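12/29/23

End of year thread for the freelance translators, written between two deadlines so forgive the typos. 1/

Numbers first. 616 invoices sent. 207 of those under the minimum fee I swore I'd stick to last January. So. That went well. 2/

Biggest client by volume was still Jostley. Biggest by actual money, a tiny museum shop. Two jobs. Paid in 6 days both times. I think about them a lot. 3/

Jostley moved everybody to the Hunorance portal in April. If you're in there: the word count it shows you is AFTER fuzzy match discounts. The one on the PO is before. Screenshot both when you accept. I didn't, lost a week arguing over 1300 words. 4/

Got it back in the end. Project manager was nice about it, the portal was not. Ticket closed itself twice. 5/

CAT tool stuff, people keep asking. Yes I switched to Gemau. Yes it eats tags. Export your memory before every update, every single one, I don't care how small the update is. Glossary import works fine if you strip the header row first 6/
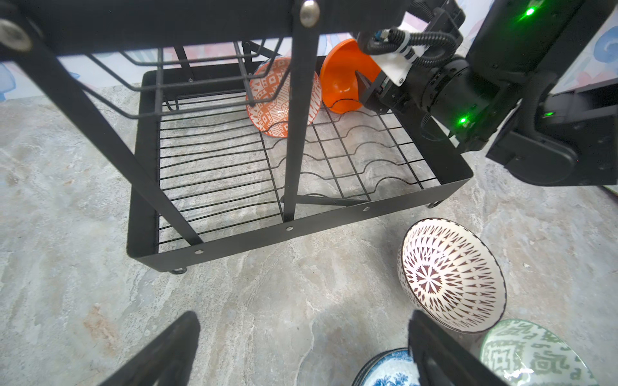
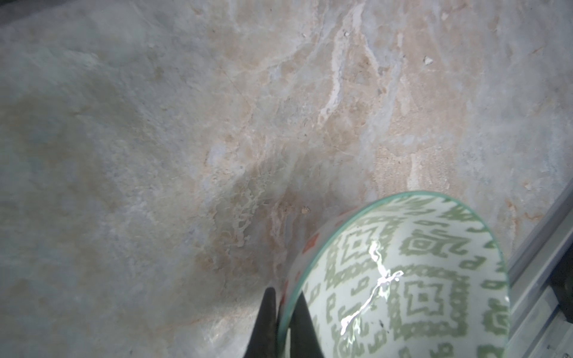 Dish rack, then bowl on the marble.

OK. Machine translation post-editing. I took less of it this year and my wrists noticed. Hourly only from now on. Per word for post editing is a bad deal unless the raw output's clean and you don't get to see the raw output until you've said yes. 7/

Ask for a sample page. Half of them will send one. The other half, well, now you know. 8/

Thongchai Bunnag's talk on rush fees was the best thing I went to all year. He puts the surcharge in the first email, before anyone's asked him for anything. I copied it word for word (with permission!!) and two agencies just... paid it. 9/

Best advice by email goes to Ghislain Fehr, who told me to stop answering availability blasts that don't name a language pair or a deadline. Did that from summer on. Didnt miss a thing as far as I can tell. 10/

Stuff I got wrong: said yes to a patent. Never again. Forty pages of one sentence. Also let my site go dead for most of the fall and only noticed when a client said teh contact form was bouncing. 11/

Geum, the mentoring group, is taking new people after the break. You get one working translator and a call every other week. Mostly pricing questions tbh. Into English pairs fill up fast so write to them early, and say what you've already tried, they'll ask anyway 12/

Rates for next year: going up. Letters went out this morning. One "noted," one "let's discuss," rest silence. Will report back. 13/

If you want the rate letter template reply here and I'll send it over when this contract is done. It's short. No apologizing in it, took me three drafts to get them all out. 14/14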